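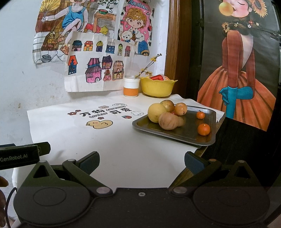 Wullard Ballwurfmaschine im Test: Eine halbe Saison im Schlagkäfig

Wir haben die Maschine im Februar für den Verein gekauft, weil unsere Nachwuchsspieler im Winter zu wenig zum Schlagen kamen. Mein rechter Arm hatte auch genug vom Werfen. Bezahlt haben wir 398 Euro, dazu Versand. Geliefert wurde in 2 Kartons, einer davon leicht eingedrückt, der Inhalt war in Ordnung.

Der Aufbau dauert beim ersten Mal eine gute halbe Stunde. Die Anleitung ist auf Deutsch brauchbar, nur bei der Höhenverstellung stimmt die Zeichnung nicht mit dem Teil überein. Die Flügelmutter gehört nach innen. Werkzeug liegt bei, der Inbusschlüssel ist aber weich und war nach dem zweiten Aufbau rund.

Die Maschine wirft mit einem Rad. Das Magazin fasst 48 Bälle, und bei vollem Magazin klemmt es gelegentlich am Einlauf. Mit etwas weniger Füllung läuft es sauber. Der Hersteller nennt bis zu 110 km/h. Gemessen haben wir das nicht, für unsere U15 ist die obere Stufe jedenfalls zu schnell, die beiden unteren reichen völlig.

Die Streuung ist für den Preis annehmbar. Mit neuen Dimple-Bällen kommen die Würfe dicht beieinander in die Zone. Mit alten Lederbällen wird es deutlich unruhiger, und wenn die Naht ungünstig aufs Rad trifft, geht auch mal einer auf Schulterhöhe. Helm ist bei uns ohnehin Pflicht. Curveballs kann das Gerät laut Verpackung auch. Mit einem einzelnen Rad ist das eher ein leichtes Abdriften, wer Breaking Balls üben will, braucht ein anderes Modell.

Zum Vergleich hatten wir eine Woche lang die Lorkeck vom Nachbarverein. Sie wirft genauer und ist leiser, kostet aber mehr als das Doppelte und passt nicht in einen Kombi. Unser Schlagtrainer Gediminas Venckus würde trotzdem sofort tauschen. Ich nicht — für das Training in der Halle ist mir das Gewicht wichtiger.

Im April fiel die Fernbedienung aus. Der Kundendienst hat nach vier Tagen geantwortet und eine neue geschickt, ohne Rückfragen. Das Rad zeigt inzwischen leichte Abnutzung, ein Ersatzrad liegt schon im Schrank.

Gut: Gewicht, Preis, schneller Ersatz.
Schlecht: Inbusschlüssel, Einlauf bei vollem Magazin, Stromkabel zu kurz für unseren Käfig.

Für Jugendteams und kleine Vereine empfehle ich sie. Ab der Verbandsliga würde ich länger sparen und die Lorkeck nehmen.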